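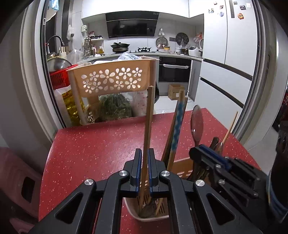
4. Practice picks with the hand-held gripper

Do this section after the pads have been fitted and checked (section 3). Each member of the Terncombe club should complete it before recording anything for the Tipoki challenge.

4.1 Stand the utensil holder on the table. Load it with a mix of shapes: a flat spatula, a spoon, a skewer and some chopsticks. Let them lean as they fall.

4.2 Hold the gripper upright with the fingers open. Bring it over the holder until the utensil you want is between the two blue pads.

4.3 Close the fingers slowly. A thin stick should sit flat against the ribs on both sides. If it twists, open the fingers, turn your wrist and try again.

4.4 Lift straight up until the lower end clears the rim. Pause, then lower it back into the holder and let go.

4.5 Repeat 5 times with each utensil, then swap hands.

Note: If you are using two grippers, pick with one and keep the other clear of the fingers. It may be used to hold neighbouring utensils back.

Note: Long handles swing at the top. Grip close to the rim for your first attempts.

Caution: Skewers have sharp points. Load them point down and keep your face away from the holder.

Caution: Do not squeeze harder to stop a utensil slipping. Too much force bends the finger plates. Clean the pads with a damp cloth and check the screws as in 3.6.

4.6 Write your results on the Plendgate sheet, one line per utensil. Record dropped picks as well.

Section last revised June 18, 2023.

5. Practice picks with soft items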